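Sornow trust admin software, after one full reporting season

Been meaning to write this up since November. We're a small trustee office, 5 of us, 118 trusts on the books, mostly family stuff, a handful with property in them and two charitable ones that take more time than the rest put together. Moved over from Corrigan last year. Short version: keeping it, with grumbles. Long version follows, in whatever order I remember it.

Why we moved

Corrigan was fine when we had forty trusts. It's basically a ledger with a contacts list bolted on. No proper record of who the beneficial owners are on a given date, just who they are now. So when a bank asked who could benefit from a trust as of two years ago, somebody had to go dig through paper deeds. That happened a lot. Also the license went up twice in a year and the support line became a web form.

Looked at Lostgate too. Very slick demo. But it wants you to host everything in their document store and won't talk to ours, and the quote assumed we'd buy the investment module, which we don't need. Passed.

Setup and import

Slow. They say a couple of weeks, it took us 9. Some of that was us, our Corrigan data was a mess (three different spellings of the same protector, dates in the notes field, you know how it is). But the import tool doesn't help much. It reads a spreadsheet, and if one row is bad it rejects the whole file and tells you "validation error" with no row number. I ended up splitting the file into chunks of ten until I found the bad one. We brought over 1,319 documents and those went in clean, to be fair to them. Folder structure kept, dates kept.

Tip if you're about to do it: do settlors first, then trustees, then beneficiaries. The manual has them in a different order and you get orphan records all over the place.

Beneficiary register

Best part of the product, no contest. Every person has a start date and an end date in every role. Pick a date, get the picture on that date. Classes of beneficiaries work too, so "children and remoter issue of" is a real entry and you can hang named people under it as they turn up. Contingent interests get their own flag. I can now answer a bank in ten minutes.

Two gripes. You can't add a minor without a tax number unless you tick a box three screens away. And when someone dies, the system ends all their roles at once, including ones that should carry on to the estate until we've sorted it. Have to go put those back by hand.

Distributions

OK. Does the job. You write the resolution from a template, it goes round for approval, it posts to the ledger. Splitting a payment between income and capital is easy, much better than Corrigan where we did it in two entries and a prayer.

The templates are rigid though. Our wording for discretionary payments is longer than the box allows, so it just chops it off in the PDF. No warning. We caught that on the second resolution, luckily before anyone signed. Support said use an attachment. Fine, but then it's not really a template is it.
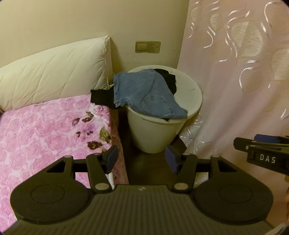 Reporting and deadlines

The calendar is good. Each trust gets its own set of dates depending on where it's registered, where it's taxed, and what it holds. It nags you a month out, then a week out, then every day. You can't turn off the daily one per trust, only for the whole office, so everybody just filters those emails and then they may as well not exist.

Reports themselves: annual accounts come out looking decent. Opening balances match, notes are sensible. The tax residence report is the one we rely on most and it is clear, one line per person, with the self certification date next to it. Missing ones in red. I wish it would also show expired ones in red, they come out gray and gray is easy to miss at 6pm.

Foreign currency is weak. It'll hold a dollar account and a euro account for the same trust but the combined report uses one rate for the whole year. Our accountant was not happy. We export and redo that page in a spreadsheet.

Do not rely on the built-in jurisdiction notes, by the way. There's a little help panel that tells you the filing rules for each place. Ours was out of date on at least one register when we looked. Check with your own counsel, as you would anyway.

Speed and the web version

Quick in the morning, sluggish after lunch. Tuesday seems to be when they push updates so twice we came in to menus having moved. Works in any browser I've tried. There's no phone app and the site on a phone is painful, approval button is hidden under the footer. Our trustees abroad complained until we told them to use a laptop.

Support

Better than Corrigan, which isn't saying much. Real people on chat, usually inside the hour, and they do seem to know what a protector is. Anything techincal gets passed up and then you wait. The currency thing has been "on the roadmap" since we signed.

Add-ons

We took the Ollska plug-in for ID checks. Pay per check, results land straight in the person's file. Works well for ordinary passports. Older beneficiaries with no scannable ID still end up as a manual job. Worth it if you onboard a lot of people, skip it if you only do a few a year.

Price

Per trust, billed yearly, with a minimum. For us it came out a bit under the Corrigan renewal. Dormant trusts are charged the same as active ones which is cheeky, and I've asked, they won't budge. Read the exit clause as well, they give you your data back but documents come as one giant zip unless you ask for folders in writting before notice.

Who should get it

Anyone with a lot of changing beneficiaries and banks who ask questions. If your trusts are mostly single settlor, two kids, one account, then stick with what you've got. If you run big portfolios, look elsewhere, or at least get them to show you the currency reports on your own numbers before signing anything.

Four out of five from me. Would be higher if the import told you which row.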